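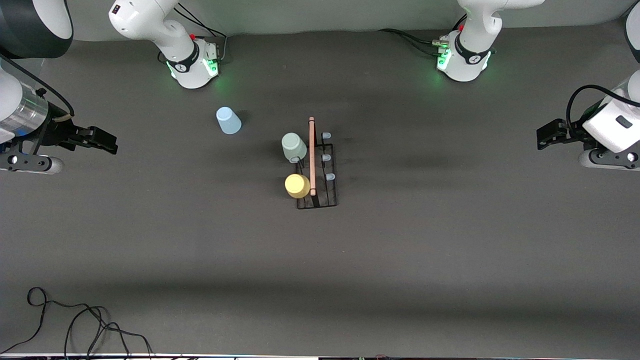

A light blue plastic cup stands rim down beside a black wire rack holding a sage green cup and a pale yellow one.

The Cup Problem

Plastic cups are the last thing dry in most kitchens. Plates shed water in a few minutes if they are kept upright and apart. Glass holds some heat from the rinse and clears itself. A plastic cup does neither. It cools almost as soon as it leaves the sink, the water beads on its walls instead of running off in a sheet, and whatever is left collects in places a towel reaches badly.

Bram Verbeke has spent much of his working life on this subject. He designs drying racks from a second-floor workshop in Plirdale, above the showroom of the housewares firm De Bruijn, and his notebooks record 3,119 separate drying trials, the earliest of them done at his mother's sink with a kitchen scale. The method has changed little. A cup is weighed dry, rinsed, shaken once, set down and weighed again at intervals until the reading returns to where it started.

"People think a rack holds dishes," he says. "It holds air. The dishes go wherever the air isn't."

The usual habit, and the one Verbeke argues against most often, is to stand a cup upside down on a flat surface. Gravity does its part in the first minute. After that the rim makes a near seal with the counter, the air inside becomes saturated, and evaporation slows to almost nothing. A folded dish towel underneath helps at first by taking up the runoff. Once the towel is wet it makes a better seal than the counter did.

There is a second fault, which depends on the cup. Most tapered cups have a shallow recess in the base, there so that the cup rests on a ring and doesn't rock. Turned over, the recess becomes a dish. It can hold a small pool of rinse water long after the walls are dry, and the pool ends up on someone's sleeve when the cup is put away.

A wire rack that carries the cup on its side at a slant deals with both faults. The mouth stays open to the room, so damp air can leave, and the base is no longer level, so the recess drains. The angle matters more than the spacing. Too flat and a line of water stays along the lower wall. Too steep and the cup slides, or the mouth closes up against the next wire. Verbeke will not give a single figure for it, on the grounds that the taper of the cup changes the answer. He sets the wire by hand with a cup in place, tips in a spoonful of water and watches where it stops.

Thin rod is preferable to thick. Each point of contact traps a bead of water between metal and plastic, and a thicker rod traps a larger one. The limit is stiffness. A rack made from very light wire dries cups well and bends the first time a saucepan is dropped into it. Verbeke's current design, sold by De Bruijn under the name Pollow, went through two wire gauges before the firm accepted it. The first run was 300 units. The second, due in July, is 700.

Coating is the other argument. Bare steel rusts at the welds, where the surface has been heated and the profile is rough. Stainless resists this but costs more. A coated rack is cheaper and quieter, and it lasts as long as the coating does. The weak spot is the cut end of each rod — if the cap splits, water gets in behind it and the coating lifts from there. Owners can check this by running a fingertip along the ends once a month. A rough or blistered end should be dried, sanded lightly and sealed before the rust travels.

The rack itself needs a place to drain. A tray under it is convenient but has to be emptied, and few are. Verbeke prefers a slight fall toward the sink, which can be made by putting a thin strip under the two far feet. For a counter where that isn't possible, De Bruijn sells a ridged mat called the Prusto. He considers it adequate.

His own routine is plain. Cups are washed before anything greasy, rinsed in hot water, shaken once over the sink and racked at a slant with the mouths facing the open side of the room. They go into the cupboard upright, never nested, because two damp cups stacked together will smell of it by Saturday. The rack is wiped down last and left where it is.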